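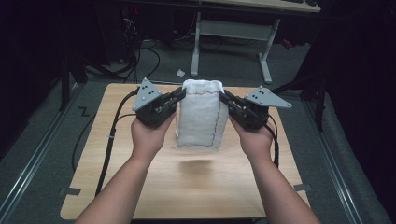

Wadereo : démonstrations de pliage à deux mains

Jeu de données du club de robotique d'Etville
Version du 03/05/2023

Contenu
Le dépôt contient 2 479 démonstrations de manipulation de textile, faites à la main avec deux pinces portatives. Le tissu est posé sur une planche, saisi par les côtés, plié ou redressé, puis relâché. Une démonstration dure environ 40 secondes.

Organisation des fichiers
demos/ : un dossier par démonstration, avec la vidéo et l'ouverture des deux pinces
calib/ : étalonnage, à refaire après tout démontage d'une pince
notes/ : cahier de séance, en français, parfois en anglais
scripts/ : lecture, découpage et conversion

Utilisation
Lancer d'abord scripts/verifier.py, qui signale les fichiers manquants. Le découpage apprentissage/test est fixé à 80 % et 20 % dans split.csv. Merci de ne pas le modifier pour les résultats présentés au club.

Limites connues
- Quatre membres ont tenu les pinces, tous droitiers.
- Le suivi de la pince gauche décroche parfois quand les poignets se croisent.
- Les premières séances n'ont pas de fichier d'ouverture. Elles sont marquées « partiel » dans l'index.
- Les échecs ont été gardés, avec l'étiquette « raté ».

Contributions
Enregistrement : Reiko Honda, Quang Nghiêm
Scripts et étalonnage : Hemant Semwal
Relecture des étiquettes : Teodor Ekström

Pour signaler une erreur, ouvrir un ticket avec le numéro de la démonstration. La prochaine version est prévue fin mai et ajoutera les fichiers d'ouverture manquants qui auront pu être reconstitués.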